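5.3 Premature Closure on Garments with Cords 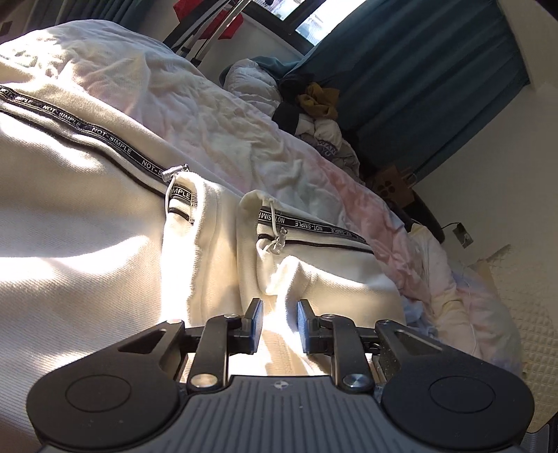 Figure 4. Two-fingered gripper, open, over a cream garment with lettered tape, piping and elastic cords with clear stoppers.

The most frequent fault in the garment set was closure of the fingers before the fingertips had reached the fold selected by the planner. Of 200 grasp attempts on jackets and other outerwear, 26 ended this way. In 21 of those the target lay within a short distance of a cord, a stopper or a strip of printed tape. Plain garments handled under the same settings accounted for the remaining five.

We traced the fault to the depth estimate. The Trullen planner takes the highest point in a local window as the crest of the fold and sets the closing height from it. A translucent stopper returns few valid depth readings, and the filter fills the gap from neighboring pixels. Where the neighbors belong to a nearby raised fold, the crest is placed too high and the fingers close in air. Direct sunlight on pale cloth made the error worse, as saturated areas were filled by the same method.

A second fault was less common but of more concern. On three attempts a thin cord passed between a fingertip and its linkage, and the arm began its lift with the cord caught. The force limit did not trip, because elastic cord stretches well before the load reaches the threshold. Pirano's original limit had been tuned on woven cloth. All three attempts were stopped by hand, and one garment was damaged at the seam.

Two changes were made in April. Filled depth pixels are now excluded from the crest search, and the lift pauses 145 ms after closure so that finger position can be compared with the commanded width. The second check does not detect a cord that lies outside the fingertips, and this case remains open.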